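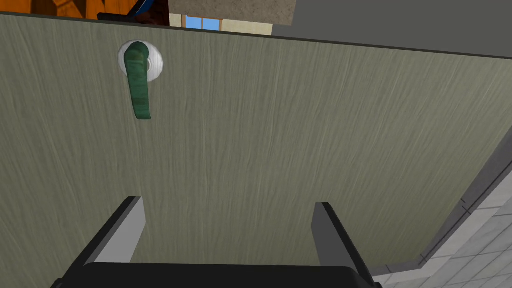 my sister-in-law read the first draft of this and told me a notebook can't fix a grocery bill, you just have to stop going to the store hungry. Fair! But I also started a notebook, so let me tell you about the notebook.

It's a Lerker, the small one with the gray cover. Every time I buy food I write down the price and what I was planning to cook with it. I started in September and I've kept it up, which for me is a miracle.

First thing I learned: I buy cilantro like I'm running a restaurant. I am one person. One person does not get through 2 bunches a week – I was basically paying rent for them to live in my fridge drawer.

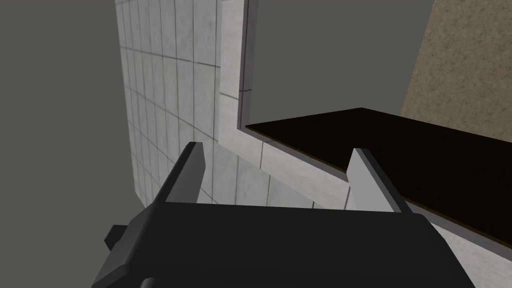

Did I have to give up the good pasta sauce? I kept it. I get the Bomcombe jars on sale now and stick them in the hall closet with the light bulbs.

Second thing: I was spending roughly 15 bucks a week on "something for lunch" because leftovers felt sad. Leftovers aren't sad if you put them in a nice bowl. I'll die on this hill.

Also a few of you asked about the Dehghan rice. Buy the big bag. Rinse it more than you think you need to, then rinse it again, then let it sit in salted water while you go do something else. 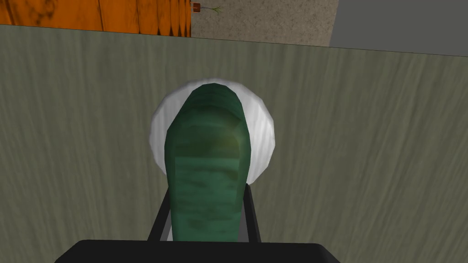 and the third thing is that writing down the plan matters way more than writing down the price. If I can't name the meal, it goes back on the shelf. I put back a whole jar of capers on Tuesday and felt very grown up (I went back for them the next day, I had a meal by then).

Okay, soup's on the stove, gotta go. Tomorrow I'll post the bean one!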